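**From the reading group**

Thursday, August 8, 2019

We finished *The Drowned Surveyor* last month, all 619 lines of it, and I can report that seven of us were still awake for the final canto. For those who missed it, the poem was printed privately at Kemden in 1818, in an edition that its author, Josiah Sulum, hoped would run to 1000 copies. The printer stopped at 17, having read it.

Anitha Devadiga made a good case for the middle section, where the surveyor argues with the river about where the parish ends. The river gets the better lines. Remzi Yazıcı thought the whole thing was a joke about enclosure, and Ashton Pearce thought it was a joke on Remzi.

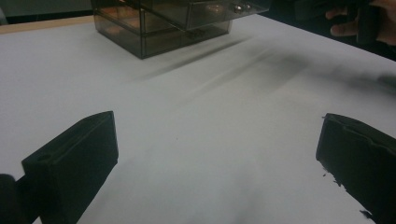

There was also a long detour about the plates. Sulum etched them himself, and his horses have the legs of dining chairs. Shahla Taheri, who has looked at the Brurkidari copy, says the hand-coloured ones are worse, as you can then see the horses' faces.

Next up is the sequel, in which the surveyor comes back as a heron. It is shorter. Mpho Botha has typed up a clean text with Sulum's spelling left alone, so please don't write to her about "hearon", "herron" or "hairon". All three are his, and two of them rhyme with "barren".

Copies are on the shelf by the door. Bring a pencil, and something to eat if you plan to stay for the notes.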